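Subject: Re: [oldpc] Which parts to remove before giving the case away

On May 16 in the evening a list member wrote:

> I have a desktop from the Mayrhofer office sale. I want to keep
> the case and the drive bay and give the board to somebody.
> Must I take out all the cables first? And is it a problem if the
> processor is already gone?

Hello,

it is not a problem. I have the same kind of work on my table now, so I can tell you how I do it. The processor is out, and I will also give the board without memory. People who want such a board usually have their own modules.

I lay the case on its side and begin with the cables. Please do not pull on the wires, only on the plugs. Before I unplug the small ones, I write on a piece of tape where each one belongs. Last time I did not do this and I lost one evening with the front panel. 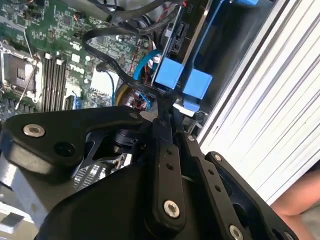 My case, side panel off. Empty socket at the left, drive bay with the blue latches at the right.

The SATA cables I keep in a separate bag. For the socket I would ask you to find a plastic cover, or at least to close it with clean cardboard. My order from Pomix had a bag of 40 covers, much more than I need, so I can send you one in a letter.

The blue latches on the bay can become brittle with age. Push them slowly, with the thumb.

If you also have the power supply, please write me the type. I am still searching for one for my Ornix 505.

Greetings from Nallemano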